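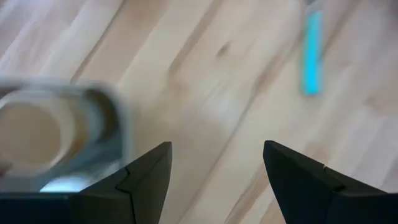 Robot Handling, Unit 4: Comparing Grippers
Handout for the practical. Revised August 29, 2019.

4.1 What you are comparing

Three grippers, one arm, one wrist camera. The Koleck is a parallel two-finger gripper with stiff plastic fingers. The Andby has the same stroke and softer pads. The Basenard is a suction cup, and is very good at everything that happens to be flat. The arm stays the same throughout, so please don't retune it halfway through because the Andby "felt slow". It is slow. Write that down.

The controller is the Bhuiyan box on the side of the bench. It logs each attempt whether you are proud of it or not.

4.2 Objects

Each pair gets a tray of 12 objects. A few are easy, to keep morale up. The rest were chosen by people who have marked this practical before and know where the trouble is.

Clear glass deserves a word. The wrist camera sees the table straight through it, plus a highlight or two, and the software tends to believe in the highlight. Last year's log holds 3,591 attempts, and the glass objects account for a share of the failures out of all proportion to their number. If the target is glass, approach from the side the light is not on and check the rim by eye before closing.

Small bright objects have the opposite problem. The detector finds them at once and everyone relaxes. Then the fingers come down across the long axis at a slant and the thing shoots off towards the next bench.

4.3 Focus

The camera has a fixed focus. Anything near the fingers may be a smear, and so may anything well past them. You will be tempted to turn the lens ring. It has been glued since May for this reason.

4.4 Procedure

Home the arm. Open the gripper fully and save one frame before each approach, with both fingertips in view. If you can only see one, the mount has slipped and your calibration is now a work of fiction - tighten it and start that set again.

Run 48 attempts per gripper, four per object. Move the object between attempts. Leaving it where it was and collecting four identical successes is a popular method and scores nothing.

Closing speed starts at 300 on the controller's own scale, which the manual declines to connect to any known unit. Lower it for glass. Do not raise it for anything.

A pick counts if the object leaves the table, stays up for the full hold and comes down where you asked. Being dragged sideways is not a pick, however far it went.

4.5 What to hand in

A table of results by gripper and object, your saved frames, and one page of discussion. In the discussion, separate the failures of seeing from the failures of holding. Most reports blame the gripper for both. Go back to the frame saved before the attempt and ask whether the target was where the software thought it was. If it wasn't, better fingers would only have closed on nothing more firmly.

Say which gripper you would buy and for what job. "It depends" is accepted as an opening sentence only.

4.6 Breakages

Report them. The spare glasses are in the cupboard under the Bhuiyan box, next to the dustpan.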